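Does a Sheer Curtain Keep a Room Cooler? A Summer Study in One Apartment

Project report, Introduction to Building Science
Submitted by Bình Ông
23 August 2020

1. Why this question

My original proposal was to compare window treatments across the whole of the Steinbach residence. The proposal had a map and a color key. Then the term moved online, the residence mostly emptied out, and the study shrank to the one apartment I could get into without asking permission, namely the one I was living in.

The apartment is on a high floor and heats up in the afternoon like a parked car. My roommate, Higinio Cárdenas, has believed since May that keeping the curtain closed makes the room cooler. I have believed that it makes the room darker. Neither of us had any evidence, which had not slowed down the discussion at all.

The question for this report is therefore a small one. On sunny afternoons, does a closed sheer curtain make a difference to the air temperature in the room, and if so, is it a difference a person would notice?

2. Background

Sunlight comes through glass easily. Once it lands on the floor or a bed it turns into heat, and heat has a harder time getting back out. An outside shutter stops the light before it reaches the glass, so shutters do well in nearly every textbook table. A curtain hangs on the wrong side of the window for this. It can bounce some light back out, but whatever it soaks up is already indoors.

Color and weave matter too. Pale cloth reflects more than dark cloth, and a tight weave lets less through than an open one. Ours is pale, which is in its favor, and open, which isn't. Our instructor, Heike Schmieder, pointed out in her comments on the draft that a curtain also traps a layer of warm air against the glass, and that a gap along the side lets that air leak into the room. I had left this out of the draft entirely. It is now the most important paragraph in the report. 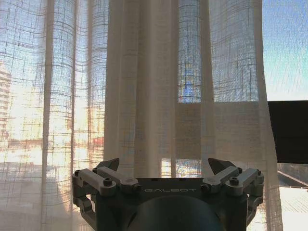 Figure 1. The sheer curtain in daylight, with a gap on the right.

3. Method

I used two thermometers. The first was a Jarnus digital model, bought for the project. The second was a Flatel kitchen probe that Higinio uses for chicken. I left both in the same glass of water overnight and they agreed to within a degree, which I decided was good enough for a class that is graded on effort.

The Jarnus sat on a bookshelf at the back of the room, out of direct sun. The Flatel was taped to the underside of the desk near the window. I took a reading every 15 minutes through the afternoon, on days with the curtain closed and days with it open. The window itself stayed shut during measurement, and the door to the hall stayed shut as well, apart from snacks. Cloudy days were thrown out.

This gave me 100 usable readings. I had hoped for 2,000, a number I put in the proposal before working out who would be writing them down.

4. Results

At the back of the room, the afternoons with the curtain closed came out cooler by nearly 2 degrees Fahrenheit on average. This was less than the difference between one sunny day and the next, so I would not want to defend it in court.

Near the window the results were messier. The desk was sometimes warmer with the curtain closed, mostly late in the afternoon. This fits the idea of warm air collecting behind the cloth and spilling out at the side, but it would also fit the tape coming loose, which it did at least once.

I also asked Higinio to rate his comfort at each reading. He rated every closed-curtain afternoon as "much better," including one when I had written the wrong condition on the sheet and the curtain was open. I have kept his ratings in the appendix.

5. The view problem

There is one cost that does not show up on a thermometer. From this height the window looks out over the city, and a closed curtain turns it into blurred shapes. Ottmar Frerichs, who reviewed my draft as my assigned peer, asked why anyone would rent a room this high and then hang cloth in front of it. His own room faces a wall and he may have been bitter.

I found that I opened the curtain on measurement days without thinking, just to look out, and had to cross out the reading that followed. Any advice about curtains should allow for people doing this.

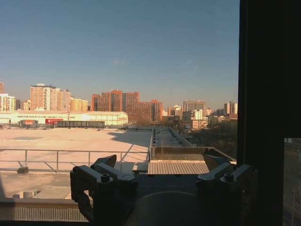
6. Limits and what I would change

One room, one curtain and two thermometers of different ancestry do not add up to much. The open and closed days were not matched for outdoor temperature. I would like to repeat the test with the edge of the curtain fixed to the wall, and with a white roller shade from Allus for comparison, if the department will pay for one. I have asked.

Higinio considers the matter settled in his favor. The curtain is closed in the afternoons now, except when I am home alone.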